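Bidmont Clothes Exchange
Winter progress report to the Plikel Fund
Prepared by Archie Ogilvie

Dear all at Plikel,

Thank you, first of all, for being so patient while we got this together. You asked for a few pages on how the home sorting visits and the mending room have been going since your second payment came in, and I am afraid I have a lot to say about both, so please get yourself a cup of coffee before you start. The home visits come first, as they are the part you have paid for most directly and the part that has surprised me most.
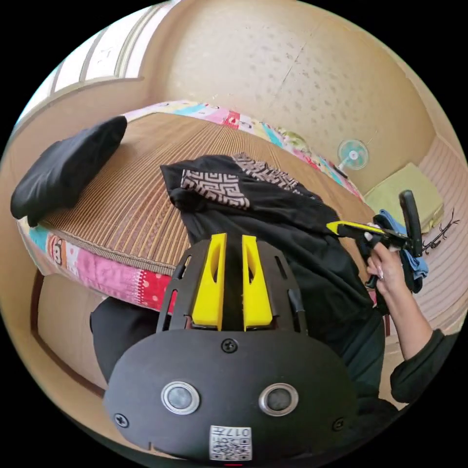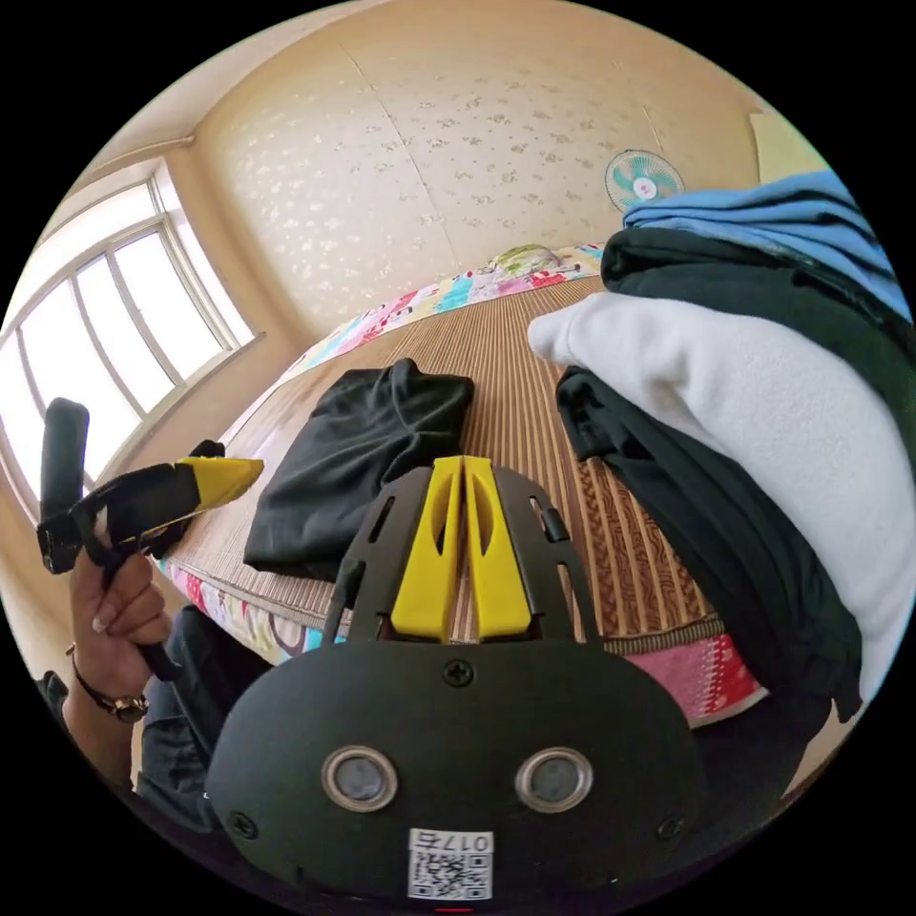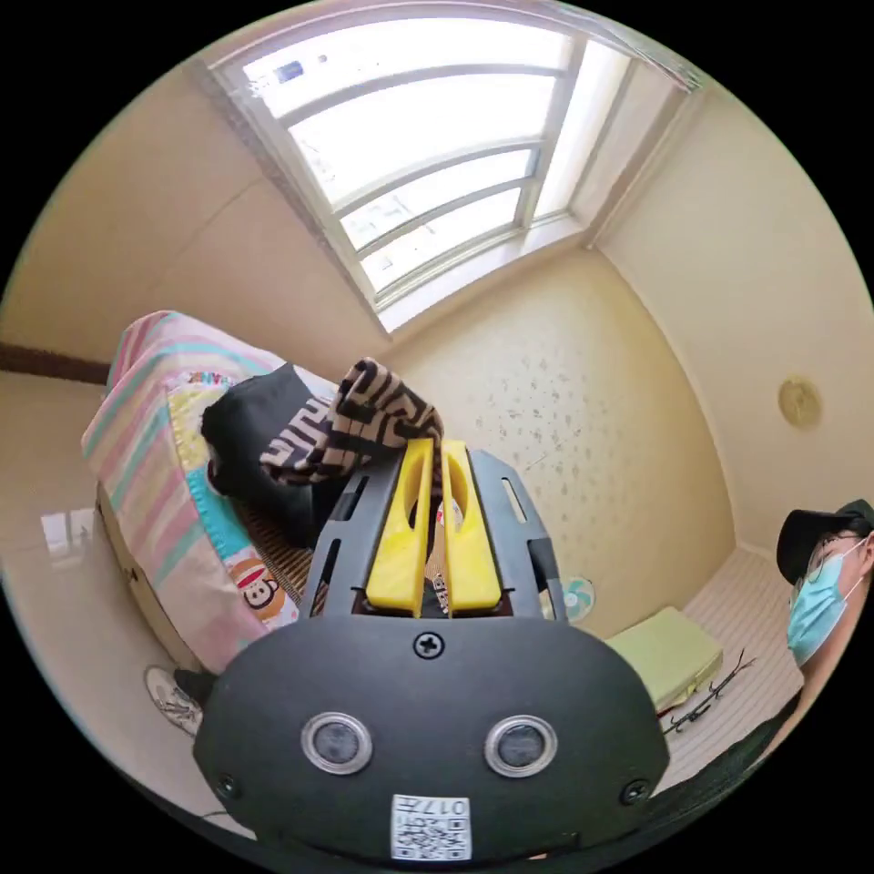
Bernadette Delacroix wrote to us in January that she had been meaning to go through her late husband's closet for longer than she cared to admit, and that having someone sit down and do it with her, without hurrying her along, was the only way it was ever going to get done. She also told us, quite firmly, that we should ask people what they want to keep before we ask what they want to give. She was right, and we have changed the way we open every visit.

The idea in our application, you may remember, was very simple. Plenty of people in Bidmont have good clothes they no longer wear, and plenty of others could use a decent winter coat or a shirt for a job interview, and the trouble has always been the step in between. People who could carry a bag down to us were already doing so. The ones we were missing were older people, people without a car, new parents, and anyone who opens the closet door, sighs, and closes it again. So now we go to them, by appointment, and we stay as long as it takes (which can be most of an afternoon if there is cake).

When we wrote to you last I was a little worried about demand. The phone was quiet and I had started to wonder whether strangers looking through your sweaters was something anybody wanted. Then the library let us put a notice next to the tax forms, and the calls started coming in from the Kumsa side of town, where we had hardly any contacts at all. We now have a waiting list of four weeks. I am pleased about that and uneasy about it too. A person who has finally worked up the nerve to call should not have to wait a month, and some of them have changed their minds by the time we get to the door.

As for the clothes themselves, our target for the year was 2,000 items passed on to new owners, and we are at roughly 1,000 now. That puts us a bit behind where I had hoped to be, and I would like to explain why. We count an item only when it goes home with somebody. Things waiting on the rail do not count, nor do things we send on for rags, and summer clothes naturally move very slowly when there is ice on the steps. Coats, on the other hand, barely touch the hanger. Children's boots are the same. If we had twice as many boots they would all be gone by lunchtime, and if anyone at Plikel has growing children and a crowded hallway, please think of us!

The mending room has had a more uneven winter. Pichit Duangkaew has been running it with great good humor and, until very recently, with a sewing machine that would only go forward. Your money bought us three reconditioned machines, and two of those have been faultless. The other went back to the shop for its tension and came home with the same problem it left with, so it is back there again. In the meantime Pichit has started a hand-sewing table near the window, and that has become so popular I doubt we will ever be allowed to take it away. People come to learn how to put a button back on and stay to do a hem. Several of them have asked about darning, and we have ordered wool.

I should be open with you about one thing that went badly. We had planned a swap evening in the school gym and advertised it widely, and we did not check the heating. It was bitterly cold, people kept their own coats on and could not try anything, and most of them left early. Flynn Hollis was kind enough to drive home for a heater, but it made very little difference in a room that size. We have moved the next one to the church hall on Istis Street, where the radiators are ancient and ferocious, and we are setting up proper changing corners with curtains. A mirror would help too. We have been getting by with a small one that shows you either your collar or your shoes.

On spending, we are close to what we set out in the budget. Travel is higher than planned, entirely on account of the Kumsa visits, and printing is much lower, as the library notice did the work of all the leaflets we never had to make. I would like your permission to move the unspent printing money over to travel. There is also a small amount left in the equipment line that we are holding back until we know what is happening with that third machine. The full figures are on the sheet attached to my email, and Saulius Butkienė, who has been keeping the receipts in far better order than I ever managed, is happy to go through them with you over the phone.

Between now and summer we want to get the waiting time down, and the most sensible way seems to be adding a morning of home visits to the afternoons we already do. We have found that mornings suit older people better in any case. We also want to be clearer about what we can't take. Pillows and mattress covers keep arriving, and it is awkward to turn them away from someone who has washed and folded them with such care, so Saulius is writing a short list that people can keep by the phone and read before we come. The mending room will carry on as it is, with an extra session for teenagers if we can find a time that doesn't clash with basketball.

There was a question in your last letter about whether people feel embarrassed to come and collect clothes. Some do, certainly. We have stopped asking for any proof of need, and we have stopped keeping the giving and the taking at separate tables, so that a person walking in with a bag could be doing either one. Many do both on the same visit. I wish we had set things up this way from the start.

You would be very welcome to visit whenever it suits you. The mending room is at its liveliest after four in the afternoon, the side door is the one that opens, and please bring anything with a missing button.

With warm thanks,
Archie Ogilvie
Bidmont Clothes Exchange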